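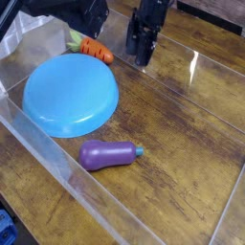
Huveck adds clear tabletop surround to Latgate play food range

Huveck has extended its Latgate range of play food and tableware with a low surround made from transparent acrylic panels. The surround stands on an ordinary table and marks out a play area, so that toy vegetables, bowls and small accessories stay within reach of the child using them. It goes on sale in December through nursery suppliers and the company's own trade counter.

The panels are supplied flat and join at the corners. No tools are needed. The finished surround has no base, and the table itself serves as the play surface. Each long panel measures 84 cm. The joints can be taken apart for storage, and the full set packs into the same carton as the Latgate bowls.

Clear acrylic was chosen after trials with painted board. Staff in the trial rooms reported that children seated at the table lost sight of items placed close to a solid wall, and that adults had to stand up to see what was in use. With a transparent wall the contents can be seen from a seated position on any side.

"The first samples were too tall and children leaned on them," said Santino Iturra, product manager at Huveck. "We reduced the height twice. The current panel stops a carrot from rolling off the table and is low enough for a three-year-old to reach over."

The surround is intended for use with the existing Latgate vegetables, including the carrot, which has an orange body with dark grooves and a pale green leafy top. Bowls in the range are available in blue as before. No changes have been made to the food items or to their packaging.

The acrylic should be wiped with a soft damp cloth and mild soap. Solvent cleaners and abrasive pads will haze the surface and should not be used. Panels carry a protective film on both faces when delivered, which must be removed before assembly. On tables with an uneven or planked top, the optional Dralon edge strip can be fitted to the lower edge of each panel to close small gaps and protect the finish of the wood.

The surround is suitable for children aged 3 and over, under adult supervision. It is not designed to bear weight and should be placed at least a hand's width from the edge of the table.

Two versions will be offered. The standard set contains the panels and corner joints. The Jin set adds the edge strip and a spare pair of joints. Replacement panels can be ordered singly.

Trade enquiries and requests for samples should be sent to the Huveck sales office, quoting Latgate surround.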